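Actualités | Robotique et équipement

Flutier ouvre Perka, son service d'aide au budget pour les cellules à deux bras

21 janvier 2024 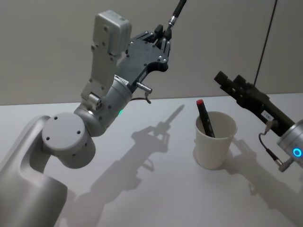

Chez Flutier, on reçoit presque tous les jours le même coup de fil : « Je voudrais deux bras, vous me faites un prix ? » Et moi, à chaque fois, je réponds par une question un peu agaçante : deux bras pour faire quoi, posés où, et branchés par qui ? Parce que le prix des bras, franchement, tout le monde finit par l'obtenir. C'est le reste qui arrive en retard dans les tableaux, et c'est pour ce reste que nous lançons Perka !

Perka, c'est un accompagnement au chiffrage destiné aux ateliers, aux labos et aux écoles techniques qui préparent un premier achat (ou un deuxième, après un premier un peu douloureux). On s'assoit avec vous, on part de la tâche la plus bête que le poste devra accomplir, par exemple saisir un feutre dans un gobelet, et on remonte jusqu'à la ligne budgétaire. Quelle pince, quelle course, quels câbles de rechange, quelle table, combien d'heures de formation. Les câbles, j'insiste, j'en ai vu des projets attendre tout un mois de juin pour un connecteur que personne n'avait commandé.

Nous avons mis la formule au point avec l'intégrateur Dindico, qui se charge de la partie installation, et avec le bureau d'études Bhat pour l'analyse de risques. Pourquoi trois maisons pour un seul devis ? Parce que je n'ai jamais réussi à chiffrer correctement le travail des autres, et que je préfère qu'ils le fassent eux-mêmes, dans le même document, avec leurs propres mots.

Côté tarifs, on a voulu rester lisibles. Le diagnostic à distance est à 600 euros hors taxes. La version sur site, avec relevé du poste et essais de préhension sur vos pièces, est à 1 000 euros hors taxes, déplacement compris en France métropolitaine. Dans les deux cas, vous recevez votre dossier sous 7 jours ouvrés, et la somme est déduite de la commande si vous achetez ensuite le matériel chez nous. Si vous achetez ailleurs, le dossier reste à vous, faites-en ce que vous voulez.

Un conseil au passage, valable même sans nous : séparez dès le départ l'investissement et l'entretien. Les doigts de pince s'usent, les licences se renouvellent, et une ligne « divers » gonflée au dernier moment passe toujours mal devant une direction financière (j'ai essayé, croyez-moi). Prévoyez aussi la place au sol et l'accès derrière la table, on oublie qu'il faudra bien y glisser une main pour la maintenance.

Les inscriptions sont ouvertes dès maintenant, pour des premiers rendez-vous sur site jusqu'en juin. Pour réserver un créneau ou demander un modèle de dossier, écrivez à l'équipe Perka depuis la page contact de Flutier, en indiquant la tâche visée et le poids de vos pièces.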